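Kulico fleece throw, brown, large size — my review after one winter

I bought this throw in September, when the evenings in our flat became cold and the heating was not yet on. I had two others on my list, one from Dindent and one from Achterberg. The Dindent was cheaper but very thin, and the Achterberg had a fringe, which our cat would destroy in one week. So I chose the Kulico. I have used it almost every evening, and I think I can now say something useful about it.

First, the warmth. It is very good for its weight. I sit with it on the sofa in a room of 18 degrees and I do not need a second layer. It is less good for sleeping, in my opinion. The air does not pass through it so well, and after some hours I am too warm and push it to the floor. My wife does not agree with me on this point and takes it to bed when she has a cold.

The size is generous. Two adults can share it if they are friendly. I am quite tall and it covers my feet, which I cannot say of the blanket we had before.

The washing needs some patience. The label says 30 degrees and no softener. I followed this the first two times and the result was fine. The third time I used softener by mistake, and the pile became flat in some places. It recovered after brushing with a soft clothes brush, but not completely. During the first wash it also lost a lot of fluff — please clean the filter of your machine afterwards. Do not put dark trousers in the same load, as I did. 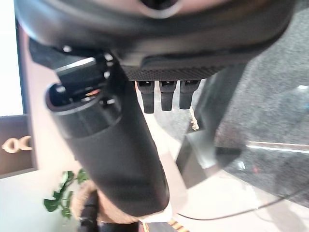
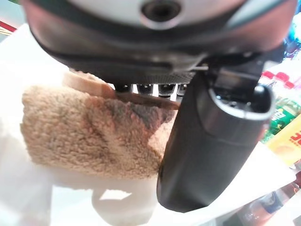
A brown, fluffy textile, rolled up on a white tabletop (second picture).

For storing it I recommend to roll it and not to fold it. When I folded mine, the lines stayed visible for many days. A roll takes more place in the cupboard, but it can also stand upright in a basket next to the sofa. Begin from the short side and do not pull too hard.

Now the negative points. The stitching on one corner opened after Christmas. I wrote to the shop in Skisgate and they offered me a new one or a part of the money back. I took the money and repaired the corner by hand in ten minutes. The answer was polite, but I waited eight days for it. Also, the brown is darker than on the website, and the fleece becomes electric in dry weather. If you touch the lamp after it, you will feel it.

Would I buy it again? Yes, but I would wait for a sale. At the full price I expect a corner to stay closed. For someone who wants one warm thing for the sofa and has no white cat, it is a good choice.

My rating: four stars out of five.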